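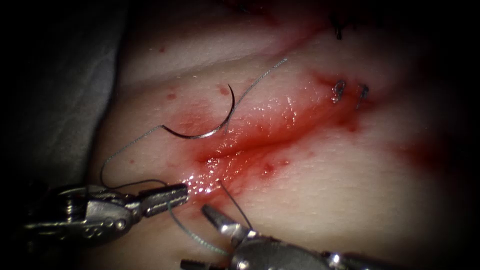

Welcome to the spring walk-through for the wet tissue rooms on the Orkow side of the building, plus the sharps store down the hall! The checklist is the same one we used in October, with a few new lines for liners and drains, and my comments sit under each item so you can see what I was thinking when I ticked the box. Most of what we look for is fluid getting somewhere it shouldn't. Look at how the red has moved out from the incision in soft, uneven patches on both sides, and how gradually it fades into the paler tissue. A damp liner or a drape edge can be just as hard to read, so please check past the obvious stain when you inspect a bench. Walk-through date: 4/1/19. Inspector: Loan Tiêu. Second pair of eyes: Gwion Edwards.

1. Entry and signs

1.1 Biohazard sign on door, readable from the hall -- OK
Comment: New sign, big letters, love it.

1.2 Contact list current -- FIXED ON THE SPOT
Comment: Still had the old extension for Xuân Tôn. I wrote in the new one (945) and will send a clean printout.

1.3 No food or drink past the line -- OK
Comment: The shelf outside the door works really well. Somebody even labeled the hooks.

1.4 Gowns and gloves stocked, all sizes -- PARTIAL
Comment: Small gloves were out again. Hường Lò has moved the reorder mark up to 4 boxes, so let's see if that holds through the summer.

2. Benches, drapes and liners

2.1 Bench tops sealed, no cracks or lifted edges -- OK
Comment: The seam by the sink was redone over the winter and it's beautiful. Run your thumb along it next time you're in.

2.2 Absorbent liner under every tissue tray (NEW) -- OK
Comment: We switched to the Batista liners and I'm a fan. They lie flat and they don't shred when you roll them up. Roll from the clean edge in, please -- two people were folding them in half, which squeezes fluid out of the sides.

2.3 Drapes changed between sessions -- OK
Comment: Log sheet filled in every time, with initials. Great work, everyone.

2.4 Spill kit within reach -- OK, MOVED
Comment: It was behind the paper towels. Khải Lục hung it on the wall by the light switch.

3. Sharps

3.1 Sharps container on each bench, below the fill line -- PARTIAL
Comment: One was right on the line. Swap at the line, don't wait for the next person.

3.2 Needles counted out and counted back in -- OK
Comment: My favorite part of the whole list! The tally cards are simple and people use them. Curved needles go back on the magnetic pad with the point facing the wall, and loose thread gets cut off before the needle goes in the container.

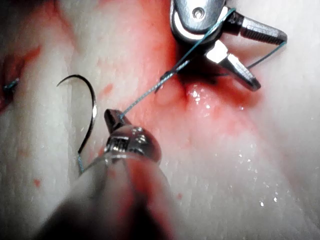 The cards themselves could use a bit more space for notes. If a needle is bent or broken, write it down even when you have both pieces, and put the pieces in together. Gwion is drawing up a new card with a wider bottom line and will leave a stack of them next to the log book.

3.3 Forceps or needle driver used to handle needles, never fingers -- OK
Comment: Watched part of a session and saw good habits all the way through.

3.4 Spare containers in sharps store -- OK
Comment: Plenty. The lids are stored with them now, so no more hunting.
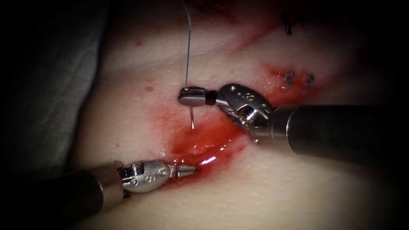
4. Eyewash, sinks and drains

4.1 Eyewash runs clear, caps in place -- OK
Comment: Ran it for the full flush. Nice even flow on both sides.

4.2 Clear floor in front of eyewash, 36 inches -- FAIL
Comment: The rolling cart was parked there. It's such an easy place to leave it, I know. Tape is going down on the floor this week and I'd like the cart to live by the Ikport cabinet from now on.

4.3 Drain strainers in place and clean (NEW) -- PARTIAL
Comment: Left sink good, right sink missing its strainer. Ordered.

4.4 Disinfectant mixed and dated -- OK
Comment: The 300 ml measuring jug has its own peg now. Please rinse it before you hang it up.

5. Tissue storage and waste

5.1 Fridge temperature log complete -- OK
Comment: Gistus thermometer is reading steady and agrees with my handheld.

5.2 Tissue labeled with source and date -- OK
Comment: Waterproof pen makes all the difference. Thank you, Hường!

5.3 Waste bags tied, tagged, in lidded bin -- PARTIAL
Comment: One tag left blank. Fill it in before you tie the bag, while your gloves are still fairly clean.

5.4 Pickup sheet signed -- OK

Open items
Cart and floor tape (4.2): Khải
Strainer, right sink (4.3): Loan
Small gloves (1.4): Hường
New tally cards (3.2): Gwion
Container swap reminder at the benches (3.1): Xuân

Reply to Loan with anything we missed, and include the item number so it goes on the right line of the sheet.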